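Notebook — Friday, October 17, 2025
Bedroom corner, sorting and tidying 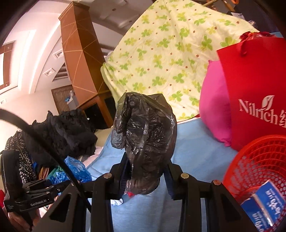
Bags first, everything else after

I had meant to start with the bedding today, and then spent most of the morning on bags instead, which Rukhsana will say she saw coming. A black plastic bag is the hardest thing we have on the list to call tidy. Crumpled, it takes up as much space as a sweater and weighs nothing, and it has a way of hiding the small stuff. There was a bit of red poking out under the one on the bed, and something small, white and crumpled beneath that, and I would have swept the lot into the trash if I had been doing this at home on a Sunday.

So, a rule for us until somebody comes up with a better one: lift the bag, look at what was under it, and only then decide where the bag goes. Shoaib wants bags folded into triangles the way his aunt does them. I tried six and they are lovely — they also take forever, and the thin glossy kind springs open again as soon as you let go. I'd vote for pressing the air out, rolling from the closed end and tucking them all into one bigger bag.

Bedding

The light blue sheet stays on as the base layer. I like it for this, small things show up well against it, and it doesn't matter if it wrinkles a little. The pale yellow cover with the four-leaf clovers is a different story. Heaped up it makes a sort of tent, very cheerful, and things get lost in it. Next round I want it shaken out and folded before we touch the clutter, in half and in half again, then over the foot of the bed.

Rukhsana asked whether the basket should be emptied first or last. I said last this morning and I've changed my mind since lunch. Empty it first, please, and then there is somewhere to put things as you go!

Left over

The sorting list from March is at 31 lines and still has "bags, misc." twice, so one of those can go. Shoaib has the Borham folder if you need the old version. I also need to ask him about shelf space, as the Tavon boxes are full and I have some 40 odds and ends with no home yet, mostly ties, tags and bits of wrapping. They're in the tray by the door for now. Please don't tip it out, I've only half gone through it.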